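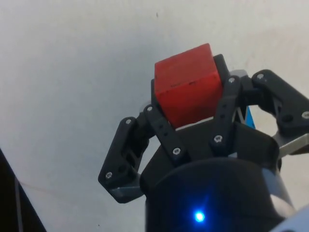 Issue 19, page 7

Print this page
E-mail this page

How to set up a safe pick-and-hold check for a small gripper

This procedure applies to teaching cells and small workshops running a light arm with a two-finger gripper. We wrote it for the Dakberg training rooms and have since used it at Grukness without changes. It covers the good practice we expect on top of whatever your local safety regulator and the arm's manual require. Where this page and the manual disagree, follow the manual.

A painted wooden cube is a sensible first test piece. It has flat faces for the fingers to close on, it won't shatter if dropped, and scuffs on the paint do no harm. Keep glass, liquids and anything with a blade out of the cell until the check has been signed off.

Before you power up

Read the risk assessment for the cell. If it doesn't list the gripper and the test piece by name, add them and have the supervisor initial the change. A risk assessment for the arm alone doesn't cover the tool on the end of it.

Mark the reach of the arm on the floor or bench with tape, measured with the gripper fitted and the fingers open. People forget the length of the tool and mark the bare arm.

Look over the gripper by hand with the power isolated:

- Check every screw on the finger links. Nip up any that turn, but don't lean on them. Plastic links crack around the hole if the screw is overtightened.
- Move each finger through its travel if the maker allows it. It should swing freely and not rub on the palm.
- Look for whitening or hairline cracks around the holes in the links.
- Check that cables are tied back and can't be caught at full wrist rotation.

Replace a cracked link. Glue is not an accepted repair under the Dernow workshop rules, and we'd say the same for any other shop.

Setting speed and force

Start in the reduced speed mode. Set grip force to the lowest value the controller offers and bring it up in small steps until the cube stays put when the arm moves. Write the final value on the cell card. Don't copy a value from another gripper, even one of the same model – finger pads wear at different rates.

Running the check

1. Clear the taped area. Two people should be present, with one at the emergency stop and doing nothing else.
2. Place the cube on the bench by hand, step back, and call out before enabling the arm.
3. Close the fingers on opposite faces of the cube. Leave clearance between the cube and the palm so the fingers carry the grip.
4. Raise the arm to working height and hold. Tilt the wrist slowly one way, then the other.
5. Press the emergency stop while the cube is held. Note whether the gripper keeps its grip or releases, and record it on the card.
6. Reset, lower the cube and open the fingers.

Never reach in to straighten a crooked cube while the arm is enabled. Stop, isolate, then adjust.

Indicator lights

Don't treat a light on the gripper body as proof of a safe state. Colours vary between makers, and a lit LED may only mean the unit has power. Copy the meanings from the manual onto the cell card.

Records

Keep the completed card with the Tăng logbook for the cell. Repeat the check after any change of fingers, pads or firmware, and again each May when the guarding is inspected.

Page last revised February 13, 2020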